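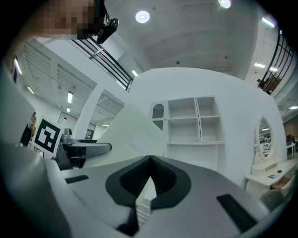

Liam Bloxham wrote:

> We have taken over my aunt's old dressing room and I am trying to get
> it sorted before the decorators come in March. There is a white
> dressing table with an oval mirror, the carved sort, and a set of open
> cubby holes. Everything tends to end up on the dressing table because it
> is the nearest flat surface, though I have just cleared it. Letters, receipts, hair grips, the lot.
> Two questions. Should paper live in a bedroom at all? And what do
> people do with open cubbies so they don't look a mess? I was going to
> buy the Pullo boxes, the 30 cm ones, but I haven't measured yet.
>
> Also the drawer in the dressing table sticks about halfway and I have
> to leave it open.
>
> Liam

Liam,

Measure first. I bought six of the Pullo boxes without checking and they stood proud of the shelf at the front by the width of my thumb. They are in the garage now with paint tins in them. The Tapley ones are shallower and come in two heights, but the lids are poor, so get them without.

On paper, I would say no, with one exception. I keep a single folder in the bedroom for things that belong to what is in there: the guarantee for the mattress, the care leaflet for the curtains, the receipt for the wardrobe. Anything else goes downstairs the same evening. When I cleared my own dressing table last spring I took 141 bits of paper off it and kept 15. Most of the rest were till receipts that had faded so badly I couldn't have returned anything with them.

If you do want a folder, put it on a wide shelf lying flat. Stood upright in a cubby it slumps over and you stop putting things in it.

For the cubbies themselves, what has worked here is one kind of thing in each. Mine go scarves, bags, hats, and one left for whatever is going back to a shop or to a friend. That last one gets emptied at the end of the month. I don't box the bags. Folded jumpers look fine for a day and then they don't, so those went in the chest of drawers.

The drawer: take it right out and turn it over. Look for a shiny patch on the bottom edge of the sides, where it has been rubbing. Run a plain white candle along there and along the runners inside, then try it. If that doesn't cure it, go over the shiny patch with fine sandpaper, a few strokes only, and wax it again. Do this in dry weather if you can. My mother's swelled every winter and if we had sanded it to fit in January it would have rattled by June. Don't use oil, it gets on whatever you keep in there.

With the mirror, a soft dry paintbrush gets the dust out of carving far better than a cloth. Spray the glass cleaner on the cloth and keep it well off the frame, particularly if the paint is old.

Somebody on here mentioned Undano shelf liner a while back. I have it in two drawers and it is all right, though it curls at the corners unless you leave it under some books overnight.

Will you be having the shelves painted as well, or just the walls? If the shelves are being done, leave them empty for longer than the tin says. I put things back after a day and had to peel a hatbox off.

Margaret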